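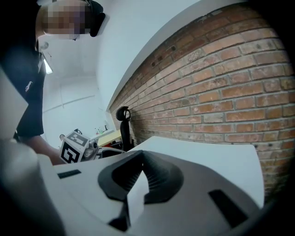 Figure 7.1 Two hand-held grippers at close range, seen through the wide-angle camera on the nearer one. The square markers on the farther unit face the lens at different angles.

Chapter 7
Setting Up and Maintaining a Two-Gripper Station

Mahtab Safavi

After working through this chapter you should be able to bring a two-gripper station into service from a cold start, check the camera and the markers on each unit, adjust finger closure, and keep a maintenance log that another technician can follow.

7.1 The station

Chapter 6 dealt with arms bolted to a base, where the position of the gripper can be calculated from the joint angles. A hand-held gripper has no joints between itself and the floor. The operator's arm does the moving, and the position of the tool must be recovered from what its camera records. Most of the upkeep in this chapter follows from that difference. A small fault in a lens mount or a marker can spoil a full shift of recordings without stopping the machine or lighting a warning lamp.

The station used throughout the chapter is the one in the training room at Vunport. It consists of two Brurico grippers, a left and a right, with one worktable, one charging shelf and one computer for storage and checking. The grippers are built to the same drawing. Their settings are kept separately, and a calibration file made for one unit must never be loaded for the other. Each file name begins with L or R, matching the letter stamped inside the battery door.

Students sometimes expect the second gripper to need less attention than the first, as the same parts are used in both. In practice the two wear unevenly. A right-handed operator tends to set the left unit down more often, and its lower edge collects more knocks.

7.2 Cold start

Work in the order given. Steps 3 and 4 can be repeated if the check in Section 7.4 fails, but the earlier steps should not be skipped on the second attempt.

1. Remove both grippers from the charging shelf and place them on the worktable with the fingers pointing away from you.
2. Open each battery door, confirm the letter, and close the door until the latch clicks.
3. Wipe the lens with a dry lens cloth, from the center outward.
4. Power on the left unit, wait for the steady light, then power on the right unit.
5. Let both units run for five minutes before measuring anything.
6. Record the battery reading for each unit in the log.

The waiting time in step 5 is often cut short. The camera housing warms as it runs and the lens mount moves very slightly with it. A calibration taken on a cold unit will pass its own check and then drift during the first recordings. If the room has been unheated overnight, double the wait.

7.3 Markers

A square marker is useful only while its outline is sharp and its surface is flat. The software locates the four outer corners of the black border and uses their spacing to estimate distance and tilt. Figure 7.1 shows how much the appearance of a marker depends on its angle to the camera: the marker on the front face of the farther gripper is large and high in contrast, while the one on its upper face is grayer and seen at a shallow angle. A shallow view gives a less certain result, and any curl at a corner makes it worse.

Inspect the markers under the room lights and again with a flashlight held low to one side. Low light shows lifting edges that are hard to find from straight on. Replace a marker when

– a corner has lifted far enough to admit a fingernail
– the black border is scratched through to the backing
– the surface shines under the flashlight where it used to be dull

To replace one, warm the old label with a hair dryer on its low setting and peel from a corner. Clean off the adhesive, let the face dry, and apply the new label against the edge of the Carvalho plate. The plate is a thin steel guide that fits over the gripper body and leaves a square opening. Press from the middle toward the edges. Do not trim a label to make it fit – the white margin outside the border is part of the pattern.

A replaced marker always calls for a new calibration, even when the label appears to sit exactly where the old one did.

7.4 Calibration check

The camera has a wide lens, and straight edges near the side of its view are recorded as curves. The calibration file describes this bending so that the software can undo it. The check below tests whether the file still matches the lens.

Fix the Grasano board to the worktable with its two clamps. Hold the gripper 300 mm above the board, record while tilting slowly toward each of the four sides, then lower the gripper to 200 mm and repeat. A good recording takes roughly 220 frames at each height. Load both recordings and read the residual error for the center and for the corners of the view.

If the center is within limits and the corners are not, the lens has probably shifted in its mount. Tighten the retaining ring and make a new calibration. If both are out, look for a simpler cause first: a fingerprint on the glass, a loose board, or the wrong file. At Vunport one such search ended with log entry 579, in which the technician noted that the R file had been loaded for the left unit in June and used until the next full service.

7.5 Finger closure

With the trigger released, the fingers should open fully and rest against their stops. With the trigger pulled, the tips should meet along their whole width. Close them on a strip of copy paper and draw the strip out by hand. The drag should feel the same at both sides. If one side slips, loosen the two screws at the base of that finger, close the fingers, and tighten the screws again while holding the trigger in.

Dust collects in the slide and is removed with a soft brush. Oil is not used on this slide. The procedure for removing and washing the slide is given in Section 7.8, after the description of the trigger linkage.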